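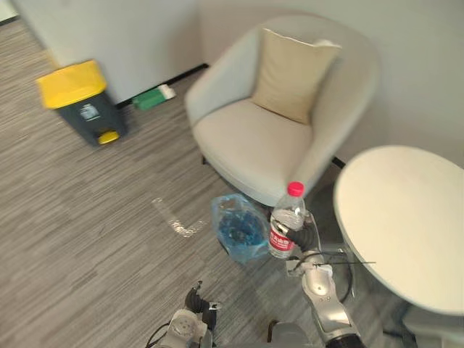 October, notebook 5, the NAS business

Picking up from the last page, where I wrote "should be done by lunch." Leaving that in as a warning to future readers.

State of play at 9:10. The old Solberg box (four bays, one of them making a noise like a coffee grinder with a spoon in it) has been off since last night. Güven pulled all four drives and labeled them with masking tape, A to D, from the left. I asked if that was left as seen from the front. He had to think about it longer than I liked. We settled on front. The array metadata should carry the order anyway, but I've written it on the lid as well.

Rule for everyone, again: no one plugs an original into anything without the write blocker. Images first, then we play with the images. The originals go in the drawer with the tape on them and stay there.

9:40. Drive A imaging. No complaints so far. SMART says it has been powered on since roughly the Bronze Age, with no reallocated sectors. Good drive.

10:25. Drive B started on the second dock. Also fine. I used the short cable, because the long one dropped the link twice last month and I don't know why it is still in the box. Put it in the bin. Someone will take it out again.

11:05. Drive C is the coffee grinder. Did it with ddrescue, no scraping on the first pass, big skips, map file on the local SSD and NOT on the share. (See notebook 4 for what happens when the map file lives on the share and the share goes away. Güven has drawn a small tombstone there.) It read cleanly for a while, then hit a patch where it crawled. Let it skip. The first pass got everything except one ugly stretch toward the end and a sprinkling of small holes.

Fan pointed at C the whole time. The fan is propped on the Famirix manual, which has finally been of use.

12:30. Lunch. See first paragraph.

1:15. Drive D imaged without incident while we ate, which makes it the most considerate member of the array.

Assembly attempt one, from the images, read-only: the tool sees four members and agrees with the masking tape about the order. Then it tells me D has an older event count than the other three. So D had dropped out of the array some time before C started grinding. The owner says there were no warnings. The Solberg log, which we can read off A's system partition, says there were 48 warnings, all emailed to an address that belonged to the previous office manager.

So the picture is: single parity, D stale, C sick. We need A, B and C, and the holes in C are real holes. D can't be used to fill them unless the stripes in question haven't been touched since it dropped out. For old files that could be true. For anything recent it will give us confident garbage.

1:50. Long talk with Güven about this. His view: build it with A, B and C, copy out everything, then build a second set with D standing in for C and use it only for files that land on the holes and have a modified date before D fell out. My view: same thing, but with checksums, and slower. We are doing my version. He is calling it the scenic route.

2:30. C, second pass, with retries, reading backward. Backward helps more often than it has any right to. The ugly stretch shrank by a lot. I'm going to stop at 60 percent of that stretch recovered if the noise gets any worse, and send the drive to people with a clean room, if the owner will pay for it. Called the owner. The owner would like to know what a clean room costs. The owner would then like to know what we can do without one.

3:10. Noise no worse. Let it run.

3:45. Mounted the A+B+C set. Volume comes up, directory tree is whole, names are right, dates are right. Copying out to the new disk with Wirnadine, logging every read error by path. I like Wirnadine for this because it writes a dull text log and doesn't show a progress bar with a cheerful cartoon folder. It does, however, sort the log by the time of failure and not by path, so I had to run it through sort before it meant anything.

Tried Clekon on the same set for comparison, since we pay for it. It offered a "deep scan," found the same files, renamed all of them to numbers, and asked if I would like to rate my experience. Canceled. Note to self about the license renewal.

5:20. Copy finished. 1,351 files flagged as touching a hole. That sounds bad until you sort it, when it becomes obvious that nearly all of them are thumbnails and a browser cache that somebody had been backing up faithfully for years. The ones that matter are a folder of scanned contracts and a mail archive.

5:45. Contracts: all older than D's departure. Pulled them from the second set. Every one opens. Güven opened them by hand, one after another, at my request, and has gone quiet.

Mail archive: modified up to the last day, so D is no good for it. It's one big file with a hole in it. The repair tool rebuilt the index and dropped whatever sat in the hole. I have put the unrepaired copy next to the repaired one, with names that say which is which. Please don't tidy them.

6:15. What the second pass on C bought us: a smaller hole in the mail file, but still a hole. Running a third pass overnight with a retry limit and the timeout set low. If the drive disconnects, leave it disconnected. Don't power cycle it to be helpful.

To do tomorrow:
Check the ddrescue map before touching anything.
Rebuild the A+B+C set with the new C image and recopy only the flagged paths.
Compare checksums on the mail file, old image against new.
Ask the owner where the backups were. I know the answer, but it has to go on the form.
Change the alert email on the replacement unit to an address with a living person behind it, and send a test.
Buy a short cable. The short one is now doing the overnight run and I want a spare.

Güven has written "lunch tomorrow" on the whiteboard with a question mark.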